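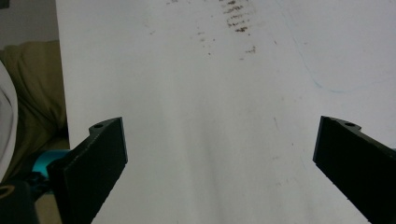

Why do people leave the Skornness Spring Walk before the evening program starts?
Mostly they are hungry or tired, and the gap between the last afternoon event and the first evening one is too long.

Student project report, Event and Leisure Studies, second year
Submitted August 15, 2022

Background

The Skornness Spring Walk is a one-day festival held in May in the streets between the harbor and the old rope yard. It has street music, guided walks, a print fair and an evening light show at the Helmy building. Everything is free except the food. The organizers told us that the daytime streets are full and the light show is half empty, and they wanted to know what happens in between. Our group of four took this as our project for the term.

Method

We used two methods. The first was a gate count at the Kurker Street entrance, done with hand clickers in shifts from opening until the light show ended. We counted people coming in and did not count people going out, which we regret, as it would have answered part of the question directly. The second was a short paper survey given to people who were walking toward the parking lot or the bus stop in the late afternoon. It had six questions and took two minutes to fill in.

We did not survey children. Families filled in one form between them.

Results

The count at Kurker Street was 1,128 for the whole day. The busiest hour was right after lunch, when the brass band played. After five the numbers dropped fast and did not come back up until shortly before the light show.

We got 71 completed surveys. The most common reason for leaving was food. The stalls at the print fair closed at five and the cafes on the harbor side were full. The next most common was that there was nothing on. The last guided walk ended at a quarter past five and the light show began at nine. A smaller group said they had not known there was an evening program at all. Several of these people had the printed map in their hands, but the light show is listed on the back of it under "Other."

Only a few people said the weather was a reason. It was cool and clear that day.

We also wanted to know how many people stayed for the light show. The organizers put out 200 chairs, and many were still free when it started. We did not get a proper count because it was dark and people stood along the wall.

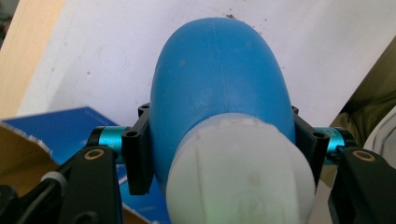

Zineb Zerouali wrote back after reading our draft that the late start is not really a choice, as the projectors need full darkness and in May that comes late. She suggested that the gap should be filled and the show left where it is. She also said the food stalls close at five because their permits end then, and that a longer permit has to be requested well ahead of time.

We changed our recommendations after this. In the draft we had asked for the light show to be moved to seven.

Recommendations

Ask for food permits that run until the light show begins, at least for the stalls on Kurker Street.

Move one of the guided walks to early evening. The Hotusero walk along the water would suit this, as it is short and the path has street lamps.

Put the light show on the front of the map with its start time.

Have one of the smaller bands play outside the Helmy building from eight.

Limits of the study

We had one entrance and the festival has three, so the real attendance is higher than our count. The survey was given only to people who were leaving, and we cannot compare them with those who stayed. Some forms were hard to read and we left those out. If another group continues the project next year, we suggest counting at all three entrances in both directions, and handing out the same survey at the light show.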